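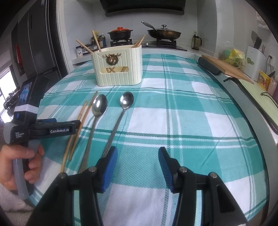
About Hesthorpe Table

Hesthorpe Table is a small shop for the part of the meal that comes before the food: the cloth, the spoons, the chopsticks and whatever you keep them all in. We opened our doors on May 4, 2019, with one long counter, a borrowed cash register and far too many tablecloths, and we have been happily fussing over place settings ever since.

The shop was started by Anjani Mangundap, who grew up in a house where setting the table was the children's job and was taken quite seriously (spoons together, chopsticks side by side, and please don't lean on the cloth!). She had been buying for a department store for 9 years when she decided she would much prefer to sell a few things she used at home, to people she could get to know a little. Her first customers were mostly neighbors, and a good many of them still come by on their way home, sometimes to buy a spoon and sometimes just to talk about dinner.

We carry stainless steel spoons with plain handles and with patterned ones, and we are glad to sell them singly, so you can mix them as you please or replace the one that went out with the trash. Our wooden chopsticks come in longer and shorter lengths, and we do encourage you to pick up a few pairs and see how they feel in your hand. Then there are the holders, ribbed and smooth, and the plaid tablecloths, which are still our weakness.

Most of our cloths come from Manurung, a family workshop we have ordered from since our first March in business, and Fidell looks after our flatware. Wash the cloths in cool water, hang them up while they're still damp, and they'll hardly need an iron. Wooden chopsticks should be washed by hand and dried before they go back in the holder.

There are 3 of us in the shop now, plus Anjani's mother on busy weekends, and she is the one to ask about stains. You'll find us on Beltach Street, next to the shoe repair place, from Tuesday through Saturday. Come in and bring your table measurements if you have them. We keep a tape measure by the door for everyone who guessed.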